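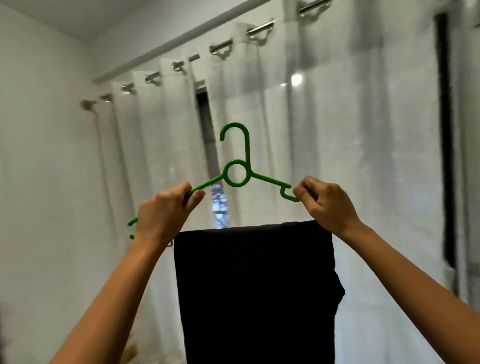 Ticket 533 – Vêtements qui glissent des cintres
Produit : cintres plastique Gilto, vert et blanc
Ouvert par : Kimutai Koech
État : en attente du client

Message du client
Bonjour, j'ai acheté deux lots de cintres en octobre. Les pantalons foncés glissent d'un côté et finissent au fond de la penderie. Avec les chemises, c'est le col qui se déforme. J'ai plus de 30 pièces à ranger et je dois en raccrocher la moitié chaque matin.

Réponse du support, 10 h
Bonjour, merci de vérifier les points suivants :
- le pantalon est plié dans la longueur, coutures l'une sur l'autre, puis posé bien au milieu ;
- les encoches au bout des bras servent aux bretelles et n'ont pas d'effet sur un pantalon ;
- la tringle est de niveau.

Réponse du client
Tringle contrôlée, elle penchait un peu vers la fenêtre. Corrigé. Les pantalons tiennent mieux, sauf un. J'ai tout sorti sur le lit pour reprendre dans l'ordre et je passe aux chemises, en commençant par celle en jean.

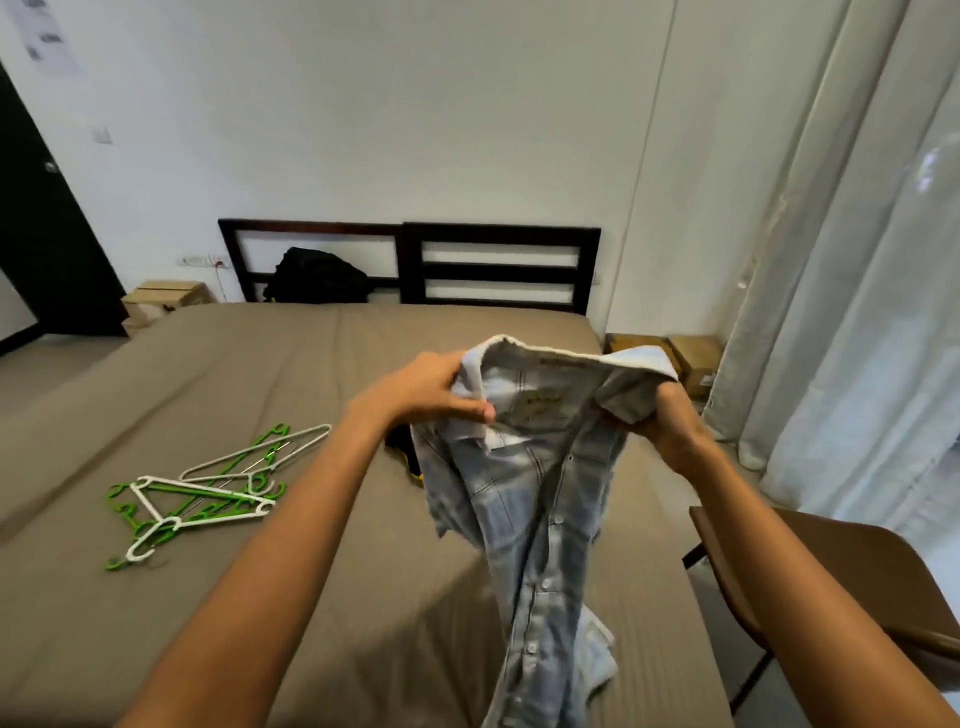
Pour le col, je ne sais pas s'il faut fermer les boutons avant ou après avoir mis le cintre.

Réponse du support
Après. Entrez le cintre par le bas de la chemise ouverte, alignez les coutures d'épaule sur les bras, fermez le premier bouton du haut et un autre à mi-hauteur. Rabattez le col en dernier. Pour le pantalon qui glisse encore, essayez une bande antidérapante Lorketti et dites-nous si cela suffit.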